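# The Gora Walking Pack: Pekau on Foot

Ten stops, two maps, one booklet small enough for a coat pocket, and as much of an afternoon as you care to give it.

Pekau is the part of Barnerton that most visitors see from the train window and then forget. It sits on the far side of the river, up the hill from the old rope works, and for years the only printed guide to it was a folded sheet you could get at the library if you knew to ask. We sell a lot of walking guides at Gora and we love them all, but this is the one we've wanted to make the longest, and now that it's on the shelf we can't stop picking it up.

The walk was written by Stavros Berisha, who grew up over a shoe repair shop on Lantern Street and still takes the long way home past it. He writes the way he talks, which means you'll get the date a chapel was built and also which of its steps is the best one for eating a sandwich on. We did trim him a little. (He would like you to know that he had a good deal more to say about drinking fountains.)
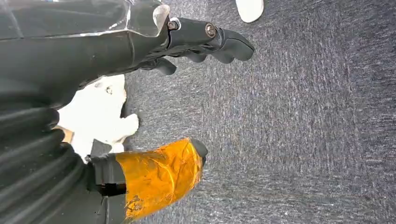 *Close up: a jointed black fingertip, with a clear plastic shell behind it.*

## What comes in the pack

- A 100-page booklet, stitched so that it lies open on a café table
- A large fold-out map of the whole neighborhood
- A small map on stiff card, just the route, for windy days
- A pencil
- A cotton sleeve with a button

The booklet stands 7 inches tall and fits most jacket pockets and nearly every handbag we tried. The type is a good readable size. We had complaints about the type in our harbor walk, fair ones, and we took them to heart, so if you put that guide away in a drawer because you couldn't read it under a streetlight, please give us another chance.

The large map is printed on both sides. On the front you have the streets as they are today, with benches, restrooms, steep bits, and places to fill a bottle. The back has the streets as they were when the rope works was running, with the old names in brown and the vanished ones drawn as dotted lines. It's lovely to hold the two up against each other, and children seem to get the idea faster than the rest of us.

## The route

You start at the footbridge and end at the top of the hill by the water tower. Along the way there's the covered market, the rope works gate, the tiled stairs, a tiny museum of shop signs, and the Kemppainen bakery, where the cardamom buns come out in the middle of the morning and again at 3 p.m. if it's been a busy day. Stavros gives the bakery four pages. We thought that was too many until we went back to check the directions and stayed for a second bun.

None of the stops needs a ticket except the sign museum, and you can read the chapter on the bench outside if you'd prefer to keep walking. The stairs are the one hard climb. The card map shows a gentler way around by the school, it adds a little time but takes you past the best gardens in Pekau, so nobody is being sent off on the dull route. 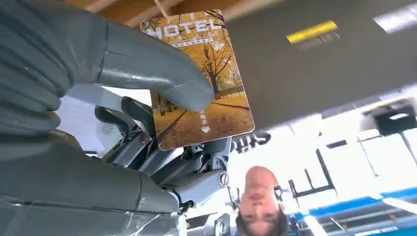
*A motel key card hanging from a thin cord.*

## Coming from out of town

Plenty of the people who buy our packs are staying a night or two, so there's a short section at the back for you. It covers getting from Barnerton station to the footbridge (take the tram, unless you have good shoes and no luggage), where to leave a suitcase, and a few places to have supper on the Pekau side once the day visitors have gone back over the river. If you're arriving late, do the walk the next morning. The market is at its best before lunch, and the light on the tiled stairs is kinder then too.

May is our favorite month for it. The lindens are in leaf, the bakery puts its tables out, and the hill isn't hot yet. Winter has its charms as well, mostly soup.

## The audio version

Every pack has a code printed inside the back cover, and with it you can listen to Stavros read the whole booklet aloud. You don't need an app. The recordings will play on a phone or a computer, and you can save them at home before you set out, which we'd suggest, as the signal drops away behind the rope works. Each stop is its own recording, so you can skip about, repeat one, or play the bakery chapter to yourself on a gray evening in another city altogether.

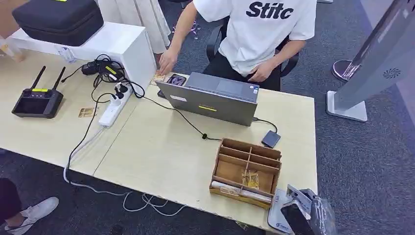

*Laptop open on a light wooden table, with a phone propped up behind it.*

If the code gives you trouble, write to us and we'll send a fresh one. Please tell us what page the trouble is on and what you were using, it does save a round of letters.

## Paper, printing, and the sleeve

We went back and forth on the paper for longer than was sensible. Shiny paper makes the old photographs look wonderful and is miserable to write on, and we very much want you to write in this. There are blank pages after each stop for notes, sketches, a pressed leaf, the name of the cat at the hardware store. In the end we chose an uncoated cream paper with a bit of tooth to it

— and a heavier stock for the cover, which will pick up a few creases and look the better for them.

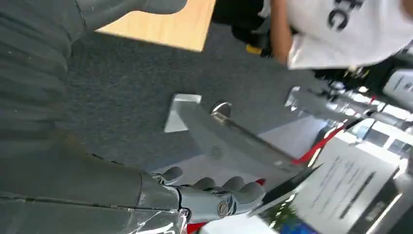
The sleeve is unbleached cotton and can go through a cool wash. Take the booklet out first. It'll shrink a touch the first time, and we've allowed for that in the cutting, so if it seems roomy when it arrives, that's how it's meant to be.

## Ordering

Packs are mailed from the Gora shop in Barnerton, or you can pick one up at the counter, where there's also an opened copy to leaf through. If you're buying for a walking group, order 10 or more and we'll pay the postage. Gift wrapping is brown paper and string, and we're happy to tuck in a note.

Already own the first printing? The chapter on the covered market has been updated to show the new entrance, and we'll gladly send you the replacement page to slip inside the cover. Just ask for the Pekau market page when you write.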